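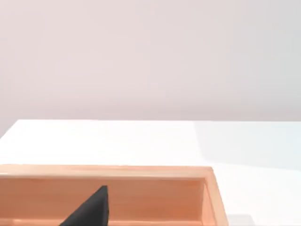

Fosorgate box set, rendered view: one fingertip inside the wooden box.

Fosorgate: a simulated box-and-table starter set for Soteveck
14 August 2019
By Hsin-yi Wan

Search this project
Search

What you get

Fosorgate is a small set of simulated robot runs, plus the scene files they came from, for people who are getting started with the Soteveck simulator. You get one table, one wooden box, one arm with a two-finger gripper, and 80 recorded episodes of that arm reaching into the box and coming back out again. The set is free to download. The hosted version, where you send us a controller and we run it on our machines, is a paid service, and I've put notes on it further down.

I have been working with this scene since December and I still enjoy opening it. It loads fast, it looks clean, and when something goes wrong you can usually see what went wrong. I can't say that for most of the scenes I tried before I built this one! My old favorite was a full kitchen, and it took so long to load that I used to start it and go fill the kettle.

Why a box

Reaching into a box sounds like a beginner's task, and in some ways it is. The rim gets in the way, the walls hide part of the hand, and the arm has to come in from a direction that leaves room for the wrist. A controller that does fine on an open table will often clip the rim the first time it meets this one. I like that about it. You find out early whether your planner knows where the hand is or is only guessing.

The box is plain light wood with an open top and a slightly rounded rim. It stands on a white table in front of a bare wall. I kept the background dull on purpose so that the wood and the dark fingertips are easy to pick out, even with a very simple color threshold. If your method works here and fails in a busier scene, at least you know the geometry part is fine.

The episodes

Each episode starts with the arm above the table. It moves over the box, lowers the gripper, holds for a moment, and lifts out. Start positions change from episode to episode, and so does the depth of the reach. The reaches were made by a scripted controller with some noise mixed in, so a few of them are ugly. I left the ugly ones in. They have a flag in the index called rough, and you can drop them in one line if you don't want them.

There is nothing to pick up in this release. People ask for that first, and I understand, but grasping adds a lot of contact settings and I wanted the reach to be solid before I went there. A version with small blocks is next on my list.

What is stored

For every time step you have:

- the rendered color image
- the seven joint angles of the arm
- the gripper opening
- the position of the fingertips in the table's own coordinates
- a contact flag that turns on when any part of the hand touches the box

Everything is saved at 20 steps per second. Images and numbers share the same clock, so there is no lining up to do afterward. I spent far too many evenings lining up clocks on an earlier project and promised myself never again.

The full download is about 123 megabytes with the images compressed. It fits on anything, and it trains on a laptop if your model is small.

Camera views

Expect tight views. The camera sits low and close, and in many of the images a good part of the box lies outside the picture. The same goes for the gripper: in some images you get a single fingertip against the back wall of the box and no more of the hand than that. If you are building a pose estimator, this is the fun part. If you only need the arm's state, read it from the joint angles and skip the images.

Lighting is soft and even in every episode, with broad gray shading on part of the table and nothing harsh. I have not added random lights or random colors. The scene file has sliders for both, and they work, so go ahead and make your own harder set from it – I'd love to see what people do with them.

Getting started

Install Soteveck first and check that its own demo opens. Then unpack Fosorgate anywhere you like and point the viewer at the folder. The viewer plays the first episode right away. Arrow keys step forward and back, the space bar pauses, and the C key turns the contact overlay on and off.

To load the data in your own code, read index.csv from the top folder. Each row is one episode, with the path to its images, the path to its state file, the start position, the reach depth, and the rough flag. The state files are plain text with a header row. I know there are faster formats. Plain text opens in everything, and at this size you won't notice.

If you want to run the scene live, open box_table.scene in Soteveck and press Run. The arm waits for commands on the usual local port. There is a short script called reach_once that sends a single safe reach, and it is the best way to check that your setup works before you connect your own controller.

The Jonar add-on

Jonar is the scoring tool that goes with the set. It is a separate download because some people only want the data. Give it a folder of your own runs and it reports how deep each reach went, whether the hand touched the box, and how smooth the motion was. It also writes a page with every contact marked on a drawing of the rim, and this page alone has saved me days. When all the marks bunch up on one side, you probably have an offset in your camera position and your controller is fine.

The smoothness score is the weakest part. It punishes slow, careful motion more than I would like. I've left it in since it helps when you compare two versions of the same controller, but please don't use it to compare different kinds of controllers.

Hosted runs

With the hosted service, you upload a controller, we run it in the same scene from start positions that are not in the public set, and you get back the Jonar report plus all the logs. Chiang, the machine room we use, keeps the simulator version fixed for the whole season, so a result from one month can be set beside a result from the next.

Things I like about it, as someone who uses it as well as looks after it: the logs are complete, failed runs come back with the last images before the failure, and you can rerun a single start position without paying for the whole batch. Things I would still fix: the upload page gives poor error messages, and there is no way to cancel a job once it has begun. Both are being worked on.

You don't need the hosted service to use anything else in this README.

Known problems

The corner where the back wall of the box meets a side wall can give a false contact when a fingertip passes very close to it. You'll see the flag blink on for one step and off again. Smoothing over a few steps takes care of it.

The wood grain is faint. Feature trackers that need strong texture will drift on the inside walls, and they do even worse on the white table, where there is almost nothing to hold on to. Turning up the texture slider in the scene file helps with the wood.

On some older graphics cards the table renders brighter than it should. I haven't found the cause. If you see this, send me the card name and a saved image.

What not to use it for

Please don't treat a good score here as a sign that a real arm will do the same. The box never slides, the table never shakes, and the joints always go exactly where they are told. I've moved controllers from this scene to a real arm and it went better than I feared, but each one needed tuning, and the first reach was always done slowly with a hand on the stop button.

It's also a poor choice for training anything that has to recognize boxes in general. There is only the one box.

License and credit

The data, the scene files, and Jonar may be used, changed, and passed on, for paid work too. If you publish with them, name the set and the release you used. Bug reports are very welcome, and so are episodes: if you record reaches that the scripted controller would never make, send them over and I'll add them to the next release with your name in the index.

Related
Soteveck: install notes and first demo
Jonar: reading the contact page
Hosted runs: how to package a controller
Changing lights and textures in a scene file
Fosorgate release notes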